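Filed under: Course Notes > Intro to Retail Pricing

OK, week 7, and we're finally on to price endings, which I've been looking forward to since January! Bring your receipts folder to section, we'll be using it.

Quick recap from last time. A reference price is the number a shopper already has in their head when they walk up to the shelf. It might come from last month's trip, or a flyer, or the tag on the thing next to it. Most people can't tell you what it is if you ask them, but they know right away when a price feels wrong.

Now, endings. Take the Stiltcombe store exercise from the packet. They had a desk lamp at $16 flat and moved it to $15.99, and I asked you all to guess what happened to units sold. Most of you guessed way too high (so did I the first time I taught this). Go back and look at the table again before you write it up, and please check which column is returns. Three groups mixed them up last year.

The left-digit idea says we read from the left and kind of stop paying attention, so $2.99 feels like two-something. Fine. It gets weaker as the numbers get longer, though. Viltamico lists a sofa at $451, which looks like a strange price until you see the $300 armchair beside it and remember what we said about reference prices.
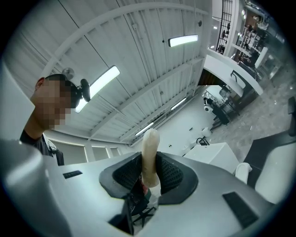

Round prices have their own pull. They're easy to add up in your head, they feel a bit fancier, and gift shoppers seem to like them. Compare the two menus in the Tisance case, the old one with cents and the new one without, and write me a paragraph on who you think each one is for. One paragraph, please, I read all of these myself!

Reading for next time: the Pillay handout, first half only. Skip the appendix.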